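Speaker notes: Open Day at the Vasden distribution hall
Opening talk to visitors, to be read before the floor demonstration

Good morning, and welcome to Vasden on behalf of the Kurkberg Logistics Partnership. The talk lasts 15 minutes. The floor demonstration starts at 11, and questions will be taken in the canteen afterwards. (Pause for late arrivals. Check that every visitor has a badge and flat shoes.)

The Partnership runs three halls, at Kurkberg, Brusard and Vasden. Vasden is the smallest and the last to be fitted with automatic equipment. The board decided in February to open it to the public before the new handling cell goes into regular service, so that neighbours, customers and families of staff may see what is planned and put their questions to the people in charge of it.

The cell was supplied by Sutherland. It has one arm, one short conveyor and a fenced area with a gate. The arm takes closed cartons from the conveyor and places them on a pallet in a pattern chosen by the operator. When the gate is opened, the arm stops. Visitors will be shown this at the start of the demonstration and again at the end. (Do not offer to let visitors open the gate themselves.)

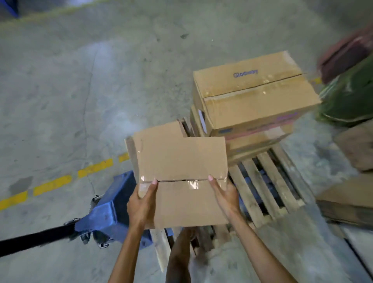
Hand stacking will remain part of the work at Vasden. The cell has been set up for cartons of a single size, and a good share of our orders are mixed. A person building a mixed pallet makes a great many small decisions that are seldom written down. The carton being carried is smaller than the upper one already on the stack, and the upper one lies slightly askew, so whoever is loading must judge where the next box will sit safely. Our staff do this by eye. The cell in its present form cannot, and we do not intend to claim otherwise today. (Slow down at this point. The question of jobs usually comes up here. The agreed reply is that no post at Vasden is to be removed as a result of the cell, and that training is open to all floor staff.)

The demonstration is in two parts. In the first, the arm will build one full pallet of equal cartons. In the second, the operator will place a carton with a torn flap on the conveyor, and the cell will stop and call for help. We ask visitors to stay behind the barrier during both parts and to keep children close by. The warning tone is loud, and ear protectors are available at the entrance.

Places on the viewing platform are limited to 80. Visitors who cannot be given a place will be able to follow the demonstration on the screen in the canteen.

(If asked about cost: refer to the annual report. If asked about Brusard: a similar cell is under study there and no decision has been taken.)

I shall now hand over to the shift manager, who will read the safety notice and lead the first group down to the floor.

Kurkberg Logistics Partnership, Vasden Hall | Contact the visits office | All rights reserved | Back to top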